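Missed four days, do I start my 365 over?

kotel_anna
12 March 2022
So I had the flu and missed four days of my photo-a-day, right after the time change threw me off anyway. I was so proud of my streak! My husband says just take extra shots this weekend and fill in the gaps. Is that cheating? It feels a little like cheating.

Villalobos40
It's cheating, sorry. The whole point is one a day. I started over twice my first year and I'm glad I did.

kzeman
Oh come on, she had the flu! I leave the blank days blank and write a line about what happened. Mine from last March just says "slept, toast, slept" and I love it more than half my pictures.
- Kristýna

Villalobos40
Then it's a 361. Fine by me, just call it that.

kotel_anna
Ha, okay, blank days it is. I don't have it in me to go back to day one. Next problem - I'm out of ideas and it's too cold to go anywhere. What do you all shoot when you're stuck in the house?

annelies_g
I'm with Kristýna on the blanks, and when I'm stuck I just shoot whatever is on the table. It counts! Five minutes before bed, slippers on, done. Snacks are great for color, and if you throw a pink cloth with a big red cartoon on it under a heap of puffed crackers and wrappers, you've got plenty to look at (and something to eat after). Nobody's grading us, Villalobos ;) 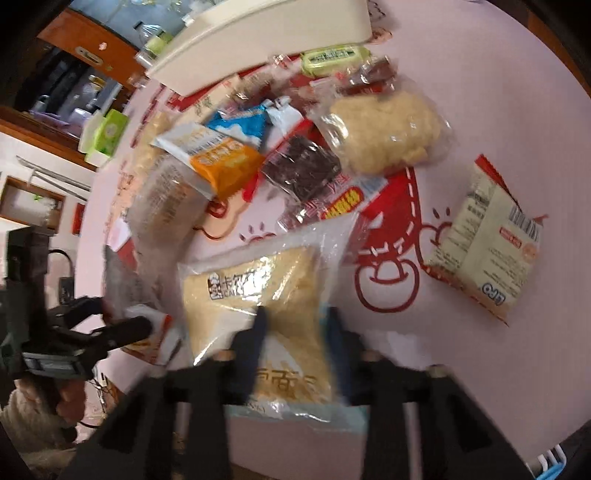
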